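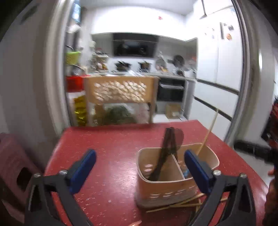
Unit 9: Drainage and drying of tableware

Water leaves a washed item by runoff, then by evaporation. Runoff depends on slope. Evaporation depends on airflow and room humidity.

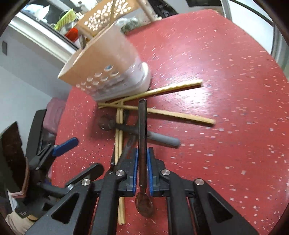

Storage of wood items

Wood takes up water through end grain. Store handle down, in moving air. Reading: Dorkmont notes, p. 61.
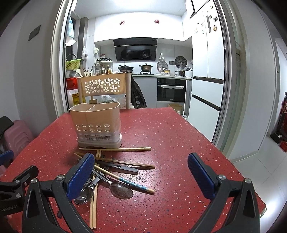 Bülent Yaman objects that handle down exposes the part that touches food, and would rather dry flat on a rack.

Both methods are accepted in the lab report. State which one was used.
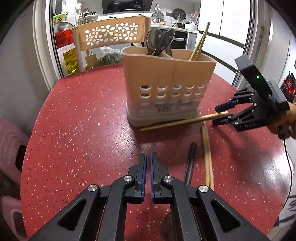

Record room humidity at the start and end of each run. Reports are due Tuesday.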